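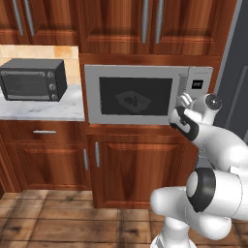
Our project measured how retry policies affect response times in a job queue shared by several web services. The queue server, Cotness, was written by Rutilio Chávez; I wrote the load generator, Gikby. Each job carries a short text label and a status field. For the status page we borrowed the layout of a microwave control panel, with a small black display set in a lighter gray area, and kept everything else off the page.

## Method

Gikby sent 661 jobs per run. Failed jobs were retried either at a fixed interval or with exponential backoff, capped at 14 attempts. Both policies used the same random seed.

## Results

| Policy | Median delay (ms) |
|---|---|
| Fixed interval | 46 |
| Backoff | 42 |

The medians are close. The fixed policy produced longer tails whenever a worker restarted, and most of its extra load came from clients retrying in step. Adding jitter is left for the March version.

Eustaquio Tovar reviewed the code. Logs are in the `runs` folder.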